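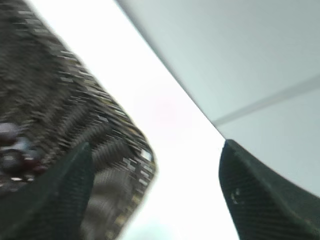

Can a robot arm learn a handling task from recordings in which much of the footage is blurred?

According to a group at the Clirnura laboratory in Amstead, it can, provided that the blurred stretches are given less weight in training and are left in the data. Earlier practice at the laboratory was to delete them.

The group, led by Birthe Bach, trained two versions of the same control policy on 3,859 recorded demonstrations of household pick-and-place work. In both cases the only visual input came from a small camera mounted at the wrist of the arm. The first version was trained on filtered recordings, with every image above a fixed blur threshold removed. The second used the full recordings. Each image was assigned a sharpness score, and the score set how strongly that image counted toward the training error.

Wrist cameras have a known weakness in this respect. When the arm swings toward an object, nearby surfaces sweep across the view and smear, while the gripper fingers, which move with the camera, stay at a fixed position in the image. A distant or plain surface may remain fairly clear in the same exposure. A single blur value for the whole image therefore says little about which parts of it are usable. The Clirnura method computes the score over a grid of 128 patches and leaves out the patches covered by the fingers, as these would otherwise raise the score of an image that is useless everywhere else.

In test runs the weighted version completed more of the assigned tasks than the filtered one. The gap was widest in tasks that called for a fast change of direction shortly before the grasp. Hrefna Briem, who ran the tests, attributes this to gaps in the filtered recordings. With the fast segments removed, the policy had almost no examples of how the arm should slow down, and it tended to stop short of the object or approach it from the wrong side.

"The motion commands recorded during a blurred segment are as accurate as any others," Briem said. "We were discarding good arm data on account of bad camera data."

Overexposure was a second source of error. White tabletops and bright walls often saturate the sensor, and a saturated patch has no texture from which sharpness can be measured. The group first scored such patches as zero. This made the policy unreliable above light surfaces, and the patches are now given a neutral value. Eyvindur Dalsgaard, who wrote the scoring code, said the correction had a larger effect than the choice of blur measure, of which 8 were compared.

The method adds some 2 percent to training time and requires no change to the camera or the arm. It has been tested on one arm model and one gripper design only. Amra Vidmar of Virkanico, which supplies control software for warehouse arms and had no part in the work, said the results would need to be repeated with longer fingers, as these hide more of the view and leave fewer patches to score.

Bach's group plans to release the scoring code in August. The recordings will follow after a check for personal items visible in the homes where they were made.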